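Zwölf Mal geteilt · 4 Kommentare

Zu Besuch in der alten Grodgate-Halle, wo bald gespielt werden soll

Also, ich bin ja eigentlich keine Zockerin (zwei Abende Roulette in meinem ganzen Leben, beide teuer), aber als die Firma Galtlow zum Tag der offenen Tür in die Grodgate-Halle lud, musste ich hin. Immerhin wollen die dort ein Casino mit 400 Automaten hineinbauen, und ich wohne drei Straßen weiter!

Vorne am Tor bekam man einen Besucherausweis und einen Kaffee, dann ging es mit Griet Lambrechts von der Projektleitung los. Sie lief sehr schnell und redete noch schneller. Unten kommen die Spieltische hin, oben ein Restaurant, und in den Hof eine Tiefgarage mit 759 Plätzen. Bei der Garage wurde es in unserer Gruppe dann laut.

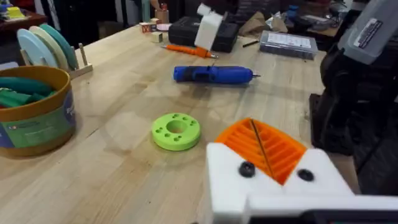

Ein Herr aus der Nachbarschaft, Thijs Van den Broek, wollte nämlich wissen, wo die Autos denn bitte rausfahren sollen. Über die Schulstraße, sagte Frau Lambrechts, und da war die Stimmung erst mal im Keller. Das Verkehrsgutachten liegt wohl noch bei der Stadt, mehr war nicht rauszukriegen.

Schön fand ich die alte Kranbahn, die bleiben darf, und den Blick vom Dach bis zum Kanal. Der Mitbewerber Sultora will übrigens am Bahnhof bauen und hat noch keine Führung angeboten. Die Lizenz gibt es nur einmal, entschieden wird nach der Sommerpause. Ich hab mich für die nächste Anwohnerrunde eingetragen, Thijs auch.

4 Kommentare · Teilen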